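July 8, 2026

The grant letter from Vuson came to the Starnstead language center this morning. Two years of money, enough for 152 student places in the summer courses and a part-time librarian. I read it at my desk and then read it again in the hallway. We applied in January and I had mostly stopped thinking about it. 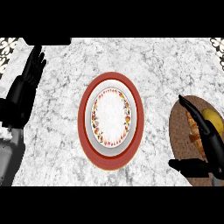 The Peeters Building stays closed until the roof is finished, so the evening classes move to Room 3132. It has no board and the chairs are bad. I want the beginners to start with the table unit again - plates, colors, above and below. A red-rimmed charger with plates stacked on it gives them most of those words in one go. They can ask each other for things after that.

Still to do: sign the Tutex forms, answer the dean, find the budget sheet. Left at six. Soup for supper.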